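Print | E-mail

Wanted: people who own too many football cards

Katene is a small company in Garstead that makes digital collectibles for sports clubs whose highlights don't usually get a documentary. Our next release is for Stolisham, a semi-pro football team with 204 career losses and a very loyal following. It will be a set of 526 numbered clips, and before it goes on sale in February we'd like some outsiders to tell us what's wrong with it.

We are looking for 200 testers. You should be over 18, have a phone made in this decade, and have collected something at some point – cards, ticket stubs, bobbleheads, grudges. You don't need to own any crypto. If you own a lot of it, please apply anyway and try to keep it out of the comments box.

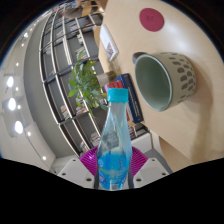
Testers will open a free account on Domix, our trading app, get a starter pack of clips and swap them with each other over 2 weeks. After that there's a survey. It is longer than we wanted, but the marketing department had questions. You keep your clips, including the one of the blocked punt, which we have been told is rare and which we suspect is just unpopular.

The work is unpaid. Everyone who finishes the survey gets a Stolisham season pass, good for all home games and the parking lot.

To apply, write to Carleen Prendergast at Katene and tell us what you collect and what you paid too much for. One paragraph is fine. Applications close 19/10/2019. Current employees and anyone who has played quarterback for Stolisham can't take part, so that rules out nearly half of Garstead.

Print | E-mail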